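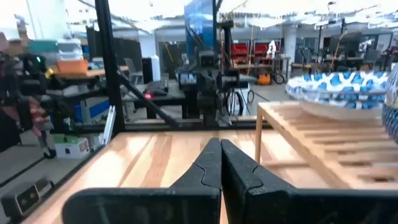
Blue and white, and where to put it

I have been meaning to write about the bowls since November, when the last of them came home wrapped in a pillowcase on the back seat, and every week something else has pushed in front. But it has rained all weekend and the bread is proving and I have a pot of tea to myself, so bowls it is.

Anyone who has been reading for a while will know I have a weakness for blue and white china. It began with my grandmother's dresser, which I was allowed to dust on Saturdays if I took my time over it, and it has carried on ever since in a rather undisciplined way. I don't collect properly. I couldn't tell you much about marks or dates, and I have never once paid a sensible price for anything, in either direction. I just like the blue. I like it when it's a bit uneven, when the pattern wanders about and you can tell that somebody's hand had something to do with it, or at least that somebody wanted you to think so.

My favourites at the moment are the shallow ones. I used to think a shallow bowl was neither one thing nor the other, too flat for soup and too curved for toast, and then I bought a pair at the Saturday market in Poswood and found I was reaching for them at every single meal. Pasta, obviously. Rice with an egg on top. Stewed plums. A salad looks twice as generous in one, and you can chase the last of the dressing round the edge with a crust without it escaping over the side. I now have 8, which is far too many for a household of two, and they were what finally brought matters to a head in the kitchen.

My cupboards are deep and dark, you see, and whoever put them in gave them one shelf apiece, set very high. So everything went in a tower. The bowl I wanted was always at the bottom, and getting it out meant lifting the rest with one hand and sliding with the other, with that horrible gritty sound of one foot ring dragging across somebody else's glaze. I chipped a rim in January and sulked for a whole afternoon. It's holding the onions now, poor thing.

What changed it all was a little wooden rack, the slatted sort, like a low bench for a very small sauna. I found mine in Kuzmenko, the homeware shop in Brindberg with the steps down to the door, where it was sitting under a fern and I'm fairly sure was never meant for crockery at all. It stands on its own short legs, so there is a bit of room beneath as well as on top, and the slats are pale and plain and don't argue with anything. I took it home on the bus on my knee.

At first I put it inside the cupboard, like a sensible person, to make two layers out of one. That did work, and if your cupboards are like mine I'd recommend it. But I kept thinking how nice the blue looked against the wood, and after a week or so I took the whole lot out again and stood the rack on the end of the table, where I could see it. It has stayed out ever since. The everyday bowls go on top, never more than 2 deep, and the saucers live underneath with the butter dish.

A few things I've learned, in case they're useful. Slats are kind to damp china, as the air gets under the foot ring where the last of the washing-up water likes to hide, but do give everything a quick wipe first or you'll have drips on your table (ask me about the rings on mine, or better, don't). Keep the heavier pieces over the legs and the light ones in the middle. If the rack rocks, a sliver of cork glued under the short leg will cure it. And every couple of months I go over the wood with a barely damp cloth, let it dry overnight, and rub in a very little oil with an old sock. Plain food-safe oil is fine, and you want much less of it than you think - mine was tacky for days the first time.

I did wonder whether having things out all the time would make me stop noticing them, as one does with pictures in the hall. So far it's been quite the opposite. I swap them round. I put a different one at the front when the mood takes me, and I've started eating better lunches, I think mainly to give the bowls something to do.

There is a second rack in the window at Kuzmenko, a longer one, with 6 slats and a slightly smug look about it. I've walked past it twice. There's a platter in the hall cupboard that has never had a proper home, and I have been measuring the windowsill, just out of interest.

Anyway, the dough is up over the edge of its tin, so I had better go. Next time I'll tell you about the jug from Proketside and the long business of getting the tea stain out of it.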